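Gripper news from the back bench

Well, the hand finally got its turn! Regular readers will remember that I've been going back and forth since early June between the plain two-jaw gripper from Trosico and the fingered hand from Wemance, and I kept putting off the hand because the setup looked like a whole weekend. It was. Manouchehr Hassanpour came by to help with the controller, and we still lost most of Saturday to a firmware update that wanted a different cable than the one in the box.

The two-jaw is so easy to live with. You plug it in, tell it how wide to open, and off it goes — it got through 311 pickups before I had to touch a setting. The hand takes 12 lines of setup before it so much as twitches, and it costs about 2000 dollars more, so I was ready to be grumpy.

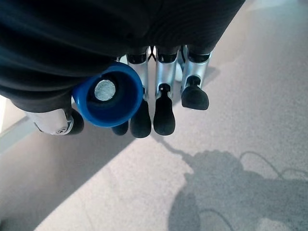
My main worry was grip on anything smooth and round, where the two-jaw tends to push things sideways. I went looking for the most awkward stuff in the house. With the blue cup held between the thumb and the fingers, those black rubber tips have something to press on from both sides, and I like that a lot. Next up are three different wrist cameras, starting with the Kinside. If you have an old Alaoui mount you could lend me, please write!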